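Snack Table FAQ

I run the snack table at the Walov building, and I get the same questions over and over (at the coffee maker, in the elevator, once through a bathroom door). So I finally typed up the answers. If yours isn't in here, leave me a note in the basket.

What's on the table right now?

Mostly salty stuff and chocolate. I've gone pretty heavy on rice crackers this year because they disappear faster than anything else I put out! The puffed ones go in a tray where people can grab them, and the golden ones get the wire rack. Coke goes in the bottle rack. If you want something sweet, there's usually a Snickers or two. 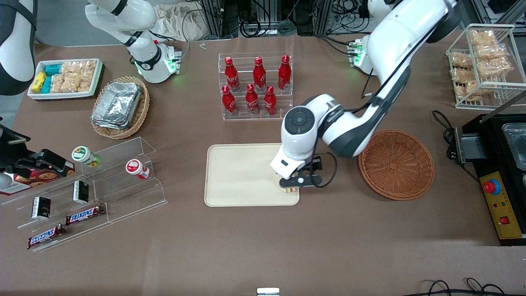 I restock in the morning before 9 and then again after lunch if things look thin. If you show up at 4:30 and your favorite is gone, it's gone until the next day, sorry.

Why do you bother with all the little racks and stands?

I used to dump everything in one big box, and people would dig. Crackers got crushed, the candy sank to the bottom, and I was throwing out bags of crumbs. With tiers you can see what there is without touching all of it. The bottle rack was the first one I bought and I'd buy it again tomorrow. Two levels, clear acrylic, wipes down with a damp cloth.

Won't paper towels do for cleaning acrylic?

They'll do, but they leave tiny scratches and after a few months the thing looks foggy. I use an old T-shirt and dish soap. Please don't use the blue window spray on it - Clyde Pennington did that to my first stand and it never looked right again. (Hi, Clyde. We're fine.)

Can I put my own snacks out?

Yes, please do! Sealed packages only, nothing homemade, and nothing that melts in July. Trays are for bags and packets, the steps are for bars and small packs. Lay candy bars lengthwise on the step with the name facing out. Standing them on end looks cute for a minute and then they all tip over.

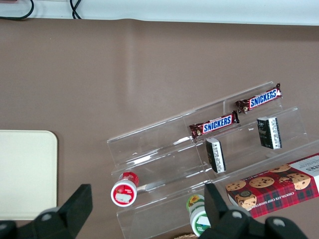
Page last changed: July, by Ingrid Ferreira

How do I pay?

Cash in the envelope or the Tinero app, whichever is easier. I don't make money on this, I just try to break even, and last month I was 13 dollars short. If you took a bag and forgot, no hard feelings, catch up when you can.

What's the basket for?

Notes and requests, mainly. Please don't use it for wrappers. There's a trash can by the door.

Do you take requests?

I do, within reason. Yayra Frimpong asked for more rice crackers and look where that got us. Valentin Ardeleanu has been asking for licorice since spring and I'm still thinking about it - I can't stand the smell.

Can I borrow a stand for a party?

Sure, one at a time. Tell me first and bring it back clean.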